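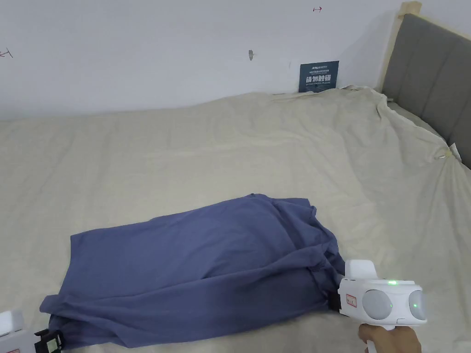 Folding with two hand-held grippers: how strict are you with bad takes?

Board: Data collection and teaching
Started by sosau_bench, July 25, 2019

sosau_bench wrote:
Hello all. I am new in this board and English is my third language, so please be patient with me.

We are collecting examples of cloth handling on a bed, with two hand-held grippers, one for each end of the cloth. The plan for the first set is 200 takes, and later 700 if the budget allows it. My question is about the takes which are not beautiful. The person takes the cloth by both ends, one end twists to a bundle, and then he must let go and take it again. Do you keep such a take, or do you throw it away and record a new one?

At the moment I throw away everything with a second grasp. In the first set I have lost 23 takes in this way and the operators are not happy with me.

lamrani_k wrote:
Keep them. The second grasp is the most useful part of the whole recording. If the model only sees clean folding, it has no idea what to do with a twisted end, and it will meet a twisted end very soon. We made this mistake in March on the Lamrani set and had to record the corrections separately afterwards, which cost us more than the original work.

grotelden2 wrote:
I do not agree with this, or only half. If you keep all of them, the model also learns to let go of the cloth for no reason. At Grotelden we keep a take with one correction, when the correction is clear and the fold is finished. Two corrections or more, it goes out.

Also, does your bed look always the same? I would worry more about this.

sosau_bench wrote:
Thank you both. The bed is not always the same. The sheet has wrinkles, and I ask the operators to leave them. We also put other things on it. I attach one view from the gripper itself, so you can judge if it is too much.
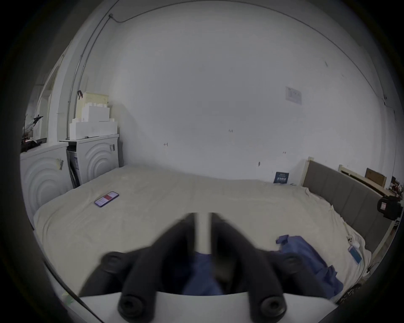
View from the gripper: blue cloth on the right, two phones on the sheet.

grotelden2 wrote:
For me the phones are fine, but move them between takes. If a phone is always left of the cloth, you will find this in your results later. I would also look at the speed. The fingers are a bit blurred here, and in our data the fast approaches were the ones where tracking was lost. Ask for a slower hand in the last part before the grasp.

moltum_fan wrote:
Slower hand, yes, but please not too slow! We told our people "slowly" and received 5 hours of recordings where the gripper is almost sleeping above the cloth. It was a pain to cut.

lamrani_k wrote:
@grotelden2 your rule of one correction is a little arbitrary, no? I would keep all and put a label on each. Throwing away can be done later, recording again is expensive.

grotelden2 wrote:
It is arbitrary. It is also easy to explain to a new operator in one sentence. Labels are good if you have somebody who writes them.

sosau_bench wrote:
I think I can do the labels by myself for the first set, only three words: clean, corrected, failed. The 23 takes are still on the old disk, so I will bring them back and label them first. Does somebody have a template for the label file, or is a simple table enough?

moltum_fan wrote:
Simple table. Write the take number in the first column and do not change it ever, also when you delete something.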